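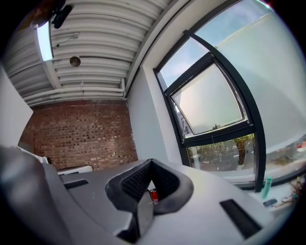
4.3 Ventilation and daylight

Rooms with a metal ceiling warm up and cool down faster than rooms with a plastered one. Read this section before the room is used for the first time and again at the change of season in October.

4.3.1 Opening the tilting pane

The large black-framed window has one frosted pane that tilts. Treat the remaining glass as fixed.

1. Clear the sill and the floor in front of the window.
2. Release the catch fully. A half-released catch will bind.
3. Push the pane outward with one hand flat on the lower rail. Do not push on the glass.
4. Stop at the first resistance. The stay is then holding the pane.
5. Check that the pane does not swing back when you let go.

Note: The stay is set to an opening of 175 mm. Do not lengthen it. If a wider opening is needed, contact Bilal Akl at the Clanstead office.

CAUTION: Close the pane in high wind and whenever the room is left overnight.

4.3.2 Closing the tilting pane

1. Take hold of the lower rail and lift slightly to unload the stay.
2. Draw the pane in until the seal meets on all four sides.
3. Turn the catch until it stops. If it stops early, open the pane again and look for grit in the channel.

4.3.3 Skylight strip

The skylight strip has no opening section and no blind. Glare is strongest around midday. Move the seating along the brick wall before fitting any film to the strip; film traps heat against the glazing and voids the Sornelon cover.

Clean the inside face twice a year with water and a soft pad on a pole. Solvent cleaners leave a permanent haze.

WARNING: Do not lean a ladder on the white pipe or on the support beam. Use a free-standing platform.

4.3.4 Ceiling, pipe and light fitting

The ribs of the ceiling sheet carry light brackets and cable only. Nothing heavier than 1,000 g may be hung from a single bracket. The white pipe carries nothing at all, including decorations and extension leads.

To clean the dome light:

1. Switch off at the wall and at the breaker.
2. Wait 13 minutes for the lamp to cool.
3. Wipe the dome with a dry cloth, working from the rim inward.
4. Restore the breaker first, then the wall switch.

Dust settles on the ribs and falls when the window is opened. Vacuum along the ribs with a brush head, never across them, and keep the head clear of the cables.

4.3.5 Brick wall

The brick is uneven and the mortar stands proud in places. Brush it dry. Lighter, weathered bricks are acceptable and need no treatment – do not seal or paint them to match.

Keep chairs and cushions 3 in. away from the brick. Fabric that rubs against the mortar wears through quickly, and pale fabric picks up red dust.

Note: If a white powder appears on the brick, brush it off and record the date. If it returns within a month, report it to Noémie Poulain with the position of the affected courses.

Fixings go into the mortar, not into the brick. For the plain white wall sections, see 4.5.

4.3.6 Record of changes

May 4, 2020 – stay setting revised; film instruction added (B. Coste).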